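Subject: Re: [fagundes-civic] Records bill and the 30-day clock
Date: March 28, 2023

On the civic list, a member wrote:
> Does anyone know if the records bill still has the 30-day
> clock in it? I read the version on the Zurevden site and
> couldn't find it. Also, is it worth writing to the county
> members, or is this all going to be settled in the
> conference anyway?

Yes, the clock is still in there! It moved. The Zurevden page has the engrossed text, and in that one the deadline sits in section 4, under "Response," where it used to be in section 2. I missed it the first time through too. An agency gets 30 days, plus one extension of 15 if it tells you in writing why it needs one. Under current law there's no limit on extensions at all, so I'm really happy about this part.

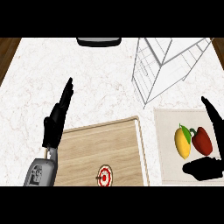 Marble countertop, computer rendering

And please do write. The county office logged 291 comments on the first draft and 718 on the second, and the second is where the fee cap came back. I sat through that hearing start to finish and two members read from letters out loud. It was great -- one of them had clearly marked hers up with questions for the agency lawyer, and she asked every one.

The thing I'd push on now is the exemption for "preliminary security assessments." It's one line and it's far too wide. Skulomier used the same wording in its town ordinance, and when residents there asked for the inspection files on the old courthouse, 166 pages came back blacked out. The Jakidness newsletter ran a good long piece on it last September, if you still have yours.
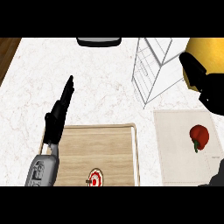 Rendered view of the counter, wood at upper left

If you're writing, put the bill number in the subject line (HB 2373) and say which town you live in. Short is fine. Mine was four sentences and I got a call back from staff the next morning, which made my week.

I have a marked-up copy comparing both versions, with the section numbers lined up side by side. It's a big file so I won't attach it here, but reply off list and I'll send it over. Corrections very welcome -- I'm sure I got a cross-reference wrong somewhere in section 6.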